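Who Makes the Rules for Robots?
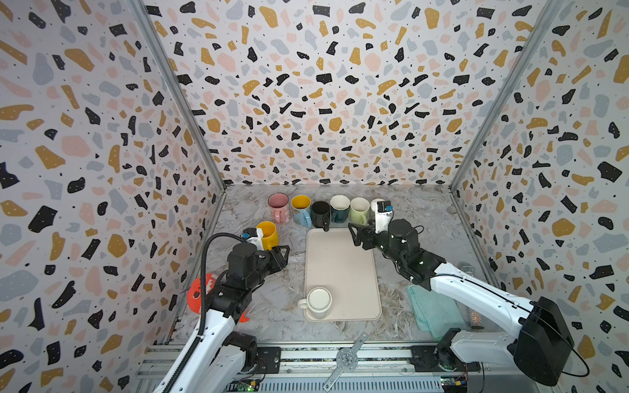
Two robot arms at a table of mugs. The left one has a yellow mug in its gripper.

People love to say that robots follow rules. You may have heard it in a movie, or from a grown-up who wants you to stop worrying. But which rules? Who wrote them? And did anybody check?

Those are good questions, and you should ask them a lot.

First, a robot arm doesn't know any rules the way you do. You know you shouldn't throw a mug. An arm has motors and a program, and it does what the program tells them to do. If the program is wrong, the arm will do the wrong thing and keep doing it. So most robot rules are really rules for people – the ones who build the arm, set it up and stand next to it.

Some of those rules are written down in long papers called standards. A standard is a list of things that everyone in a business agrees to do the same way. Standards are useful. They are also very dull, and some run to more than 100 pages. I sometimes wonder how many people who say "we follow the standard" have read all of it.

What good rules look like

A good rule is one you can check. "Be careful near the robot" is a weak rule. How careful is careful? "Press the stop button before you put your hand inside" is much better. You can watch a person and see if they did it.

Here are some more you can check:

Keep people's hands out while the arms are moving.
Put a stop button where you can reach it without leaning over.
Start slow when you try something new.
Write down every bump and drop, even the small ones.

That last rule gets broken the most, if you ask me. Rizwan Munasinghe runs a small robot workshop in Dillport, and he keeps a notebook for it. In May his arms did 200 mug moves. The notebook says 9 went wrong. He could have told me "it works great!" and left it there. I trust the notebook more.

Be a little suspicious

Someday you may see a robot with a sticker that says SAFE. Safe for what? An arm that is safe for lifting a mug may not be safe for lifting a pan of hot soup. Moving the same arm to a new job means checking it all over again.

You might also hear that a robot was tested. Ask how many times. A robot that did something right once might have been lucky. After 20 tries you know a bit more, and after 100 you know more than that – as long as someone wrote down the bad tries too.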